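Small Ball
How a strip of green mat, one goal and a ball the size of a grape took over our rainy arvos

I didn't grow up with soccer. I grew up with netball, and a father who thought any sport without an oval was a fad, so I'm the last person you'd expect to have strong opinions on the correct way to flick a miniature ball at a miniature goal. And yet! I have them, I'll share them with strangers in the queue at the bakery, and my editor has finally given up and let me put them in the magazine.

It started in June, in the sort of week where the washing never dries. I run the Monday craft table at a community centre out past the Werberg Street shops, and we'd been washed out of the courtyard so many times that even the keen ones were sick of pipe cleaners. Laiba Talpur had found a little soccer set at the back of a drawer when she moved house. It was a mat, a ball and two goals, one of them already cracked down the side. She put it on the table beside the glue sticks and went off to make a cup of tea, and by the time she came back there was a queue.

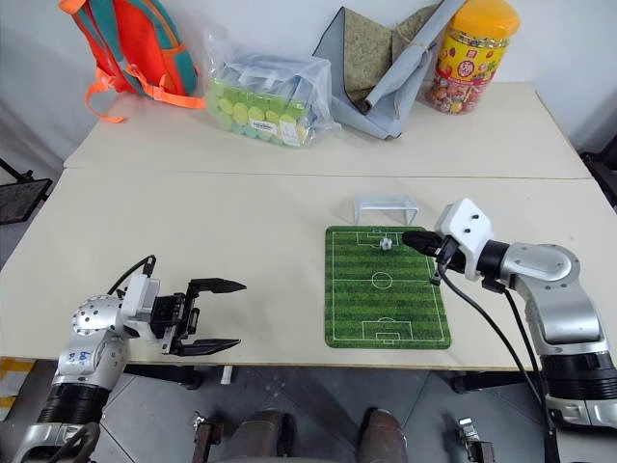

Tabletop soccer has been around in one form or another for donkey's years, and everyone who's played it is sure their own version is the proper one. There's the kind with the little men on bases, the kind with rods and handles that lives in pubs, and the kind you played at school with three coins and somebody's fingers for goalposts. Ours is closest to the coins. You get a striped green mat with the lines marked on it, centre circle and penalty boxes and all, and one white goal standing just off the far end. The ball goes on the mat, the players go at it with a fingertip, and the lollipop jar with the yellow lid stays up the back against the wall where I can keep an eye on it. Winners choose first. Losers choose second, so you can see how ruthless we are.

I'd assumed it would be a kids' thing. The kids liked it well enough, but the ones who really went silly for it were the grown-ups who'd come to drop them off. Sohail Naqvi drives a delivery van and usually has his keys in his hand the whole time he's talking to you. He put the keys down. He stayed for over 30 minutes, and then he rang his wife to tell her he'd be late home from soccer, and I gather there was a bit of a pause at the other end.

So what makes a good little pitch? I've now tried a few surfaces and here is my considered view. You want a long pale table with nothing on it for at least a forearm's length on every side. Pale, so you can find the ball when it gets away from you. You want the mat flat (if it's been rolled up, leave it under a heavy book overnight, or a few of them if you've got the older sort of mat with a backing that fights you). And you want the clutter pushed right back. We never manage to clear it completely, I'll admit. Bags, packets, the lolly jar, whatever else has been hauled out of somebody's boot, it all gets shoved in a line along the wall and becomes the grandstand.

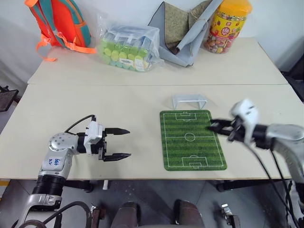 FEATURE | PAGE 30

The grandstand matters more than you'd think. Halvard Lunde, who is seventy-something and plays with enormous dignity, insists that a ball hitting the spectators is a throw-in. A backpack is a spectator. So is a trailing backpack strap, and we've had a proper ding-dong about whether an orange strap lying flat on the table counts as the crowd or as the ground. (Crowd. I ruled on it, and I'd rule the same way again.) Anything in crackly clear plastic is the best sort of spectator because it makes a noise when it's hit, and there can be no argument afterwards.

Halvard also brought in the idea of the walk-up. Before a penalty you have to walk two fingers from the halfway line to the ball, at a decent pace, looking serious. It's ridiculous and it changes everything. People who can whack the ball in without thinking get all the way to the spot and completely lose their nerve.

Haiyan Cai is our best player by a mile. She's ten, she doesn't say much, and she uses the side of her nail where the rest of us poke with the pad of the finger. I've asked her to show me how and she has, very patiently, several times. The nail gives you lift. With the pad you get a sad little roll that curls off to the left, or it does when I do it. Her other trick is that she always places the ball a short way out from the goal and never right on top of it, which looks like madness until you try it and find there's simply no room to aim when you're too close. 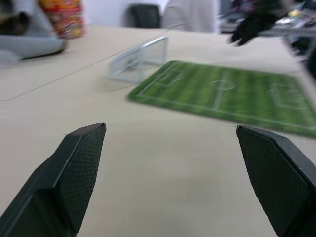 I was telling my neighbour all this over the fence, and he asked, quite reasonably, whether we'd thought about getting a second goal. We have! We even ordered one, from a little mob called Custeck, and it came up so tall beside the first that it looked as if one team was defending a bus shelter. It's in the cupboard. With one goal you take turns attacking it, a bit like half-court basketball, and I've come to like it much better. Both players end up on the same side of the table, elbow to elbow, and there's a lot more chatting.

Danish Kiani wanted a league. Danish always wants a league. He drew up a ladder on the back of a Fukus hardware catalogue and gave us all club names, and I was landed with Kakakhel Rovers, after the street he grew up on, and have not won a match in their colours. We play to 7 goals. If the room's booked after us and we're running short, we play to 2, and those are the ones that get really tense. Small games suit small pitches, I reckon. First to 7 with two cautious players can see off an entire packet of biscuits.

And then there's the ball. It's a lovely thing, white with the black patches, exactly like the real one, and it weighs next to nothing. It does not want to be on the mat. Hit it sweetly and it stays in play; hit it like Sohail does and it's away across the smooth stuff before anyone's put a hand out.
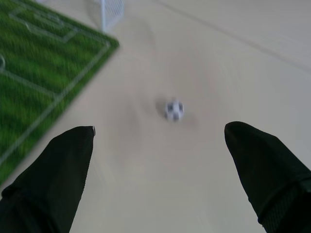

HOUSE RULES (THE SHORT VERSION)

One finger only, and you have to tell us which one before kick-off.

The ball starts in the centre circle. After that you play it from wherever it stops.

Off the mat is out. Whoever touched it last goes and gets it, and the other player puts it back in by hand from the nearest line.

No blowing. Danish, I'm looking at you.

Moving the goal by accident is fine, just nudge it back. Moving the goal on purpose costs you a lollipop.

Penalties get the full walk-up, two fingers, no running.

If you want to start up your own table, you'll find most of what you need in a toy box somewhere, or at the op shop in one of those mixed bags near the counter. A square of green felt and a steady hand with a paint pen will do for a pitch, though measure your penalty boxes first, as mine came out like a tennis court. We're there on Mondays from four o'clock until the lights get turned off. Bring a plate if you can, and please play Halvard before you play Haiyan.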